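Home Browse Issues Authors About Contact
Search this journal Enter keyword Advanced search

3. Materials and Setting

3.1 The play kitchen

The study looked at how the printed and molded parts of a play kitchen support pretend cooking. A play kitchen has no heat and no working timer, and its makers must decide which features of a full-size kitchen to keep as moving parts, which to keep as graphics, and which to drop. We use the term "surface cue" for any feature that is shown but does nothing mechanically. The unit was set up in the activity room of the Kevport site and kept in the same arrangement for all sessions (Figure 1).

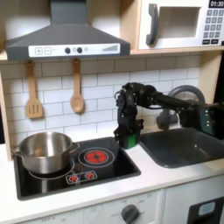
Surface cues were coded by the appliance they belong to. Controls were coded first, as they were expected to prompt the most talk about time and heat. A control was entered as a level cue if it implied more or less of something, and as a state cue if it implied a fixed value. The hood strip, with its plus and minus buttons and its graphic of ascending bars, was entered under level. The microwave display reads 01:30 and was entered under state. Knobs were given a separate code, following the Tichý scheme, in which a round control is treated as open to both readings until a child names it.

Utensils were coded by reach. Items stored by hanging were expected to be taken down early in a session and returned late, if at all. The spatula and the spoon hang by their handle ends beneath the upper shelf, against the tiled backsplash, and both are of light wood. The pot is stainless steel and has a handle on each side. We recorded the mix of materials as a setting variable – wood for the tools, metal for the vessel – but did not vary it.

3.2 Zones of the counter

The counter was divided into a cooking zone and a washing zone. The cooking zone is the black cooktop; the washing zone is the gray sink basin to its right. The stretch of white counter between them was treated as a transfer zone and coded separately. Earlier work with the Farkier protocol assigned this stretch to whichever zone was used last, a rule that inflates the count for cooking when a pot is set down in passing.
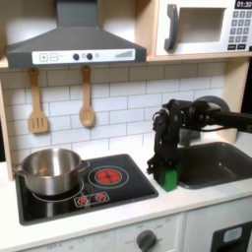
One reviewer of the Pokemier pilot objected that a transfer zone this narrow cannot be coded reliably, and that an object left there should be scored by its next destination. We kept the separate code. Scoring by next destination requires the coder to look ahead in the record, and the 2 coders were instructed to work forward only. Cases in which they disagreed were set aside and resolved after each batch of 10 sessions.

3.3 Food items and stand-ins

No molded food was supplied. Plain blocks served as stand-ins, on the view that an object with no fixed identity leaves the naming to the child. A block could be named as one food at the cooktop and as another at the sink, and each naming was entered as a new event. Color was logged with each event. The green block is a plain rectangular cuboid with a matte finish and carries no detail that would tie it to a single food.

Burner graphics were logged with the stand-ins. The printed design consists of a white outer ring around a red circular pattern in four segments. Placement was scored as "on the burner" when the base of the object overlapped the ring, and as "on the cooktop" otherwise.
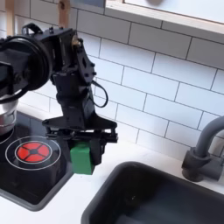 Does a stand-in need to resemble the food it is named for? Resemblance was not required by the coding scheme, and an event was accepted on the basis of the name alone. Where no name was given, the event was entered as unnamed and kept in the total.

The full record holds 200 events. Events lasting under 3 seconds were removed before analysis, as were those in which an object was moved within a zone and not used. The zone codes and the cue codes were then merged into a single table, which is the basis for the results in Section 4.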